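The Junk Drawer Is Winning

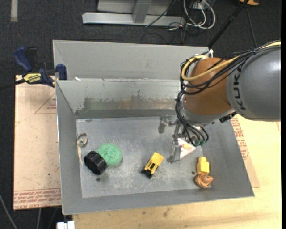

Every kitchen in America has a junk drawer, and I have come to think of mine as the last human job. The dishes are more or less spoken for. The floors have been handled, badly, by a disc that gets trapped under the couch and cries. But no machine on the market will open that drawer, take out the tape, leave the batteries and shut it again. The people working on this use a metal bin in place of a drawer, with a small roll of tape, a green spongy disc, a black plastic knob and a few yellow and orange-brown toys lying in the bottom, and over it all they hang an industrial arm with KUKA printed on the side and enough black cable to wire a dentist's office. My four-year-old nephew would clear that bin before you finished explaining it to him. He would also put the sponge in his mouth, so I grant the arm a point for hygiene.

I have been told for most of my adult life that the household robot is close. The latest to tell me was a company called Fludura, whose brochure promises "hands-free living" over a drawing of a couple laughing at a salad. The brochure has a footnote. The footnote says the salad is an artist's rendering.

The trouble is picking things up, and it's hard to get anyone outside the business to take it seriously, since we all learned how before we could talk. Consider the tape. A roll of tape standing on its edge wants to travel. Come at it from the side and it leaves. The loose end sticks to whatever it meets, which may well be you. Now consider a toy block pressed up against another toy, near a corner, where a finger needs to fit between the thing and the wall. You and I solve this by rummaging. We shove stuff around until something graspable turns up, and we do it while talking on the phone about our taxes. Rummaging is a high art and we hand it out to toddlers for free.

Zoriana Pavliuk spent 8 years fitting arms into packing lines at a plant outside Driditz, and when I asked her whether one could empty my dishwasher she laughed for longer than I thought was polite. What she installed at Driditz worked beautifully, she told me, as long as the jar was the same jar. Then Hilberg, who made the lids, changed the finish on them from dull to shiny, and the line sat down and refused to work. It took two shifts to talk it back up. A person on that line would have noticed the new lids, said "huh," and kept going.

I think about that "huh" a lot. It's most of what we pay people for.

To be fair – and I try to be, about once a page – the machines have gotten better. I watched a demonstration video from an outfit named Zein in which a gripper put away 60 assorted objects, among them a whisk, which is a shape designed by someone who hates grippers. I was impressed. Then I noticed the little clock in the corner, and that the clock was moving faster than clocks do. At the true speed I could have put away the whisk, made the omelet, eaten it and gotten the whisk dirty again.

Slow is fine, the boosters say, because you'll be asleep. Maybe so. I would like to meet the person who sleeps while a steel arm goes through the knife drawer at 2 in the morning. And there's the matter of where it would live. An arm of that kind wants a sturdy table and a respectful distance. My kitchen has a toaster on top of the microwave.

Shop floors are another story, up to a point. If the part is always the same and always where it was yesterday, the robot will beat you, and it won't ask for December off. But a lot of shop work is really junk-drawer work: the bin of mixed returns, the coffee can of odd screws, the thing that rolled under the other thing. That work still goes to whoever is standing nearest with two hands.

So I'm not buying the Fludura. I will believe in the household robot when somebody lets me bring my own drawer, at its real weight, with the rubber bands and the soy sauce packets, and lets me ask for the tape. I'd give it the whole afternoon. I'd even tell it the tape is at the back, under the takeout menus, or it was in the spring.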